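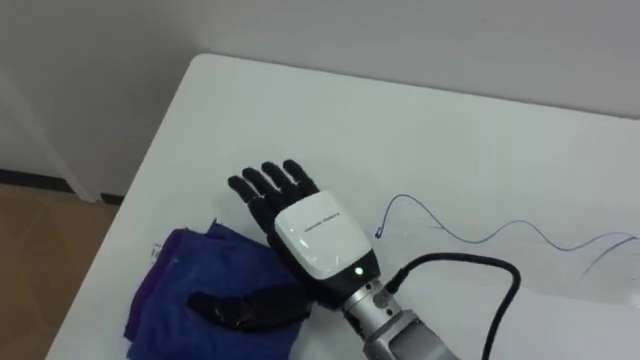 Print this article E-mail this article

Search the encyclopedia Enter keyword Go

Indigo dyeing

Indigo is a deep blue dye taken from the leaves of several plants, and few dyes have traveled as far or lasted as long. Fresh leaves hold no blue at all! They carry a colorless substance, indican, that breaks down when the leaves are soaked.

The vat

Indigo will not dissolve in plain water, so the dyer must first remove its oxygen. A healthy vat looks yellow-green, often with a coppery skin on top. Cloth comes out green and turns blue in the air within minutes - a wonderful thing to watch. Dark shades need many short dips, with airing between them.

The Otness workshop

The Otness workshop kept a vat going for 110 years, feeding it bran and madder. Its dyer Radka Dimitrov wrote down 30 named shades, from a pale milk blue to one close to black. Her notebooks run to 1,900 pages and include dozens of swatches, still bright.

Fading

Indigo sits on the outside of the fiber, so it rubs off with wear. This is why blue jeans turn pale at the knees and seams.

See also: Madder; Mordant; Woad

Last updated: November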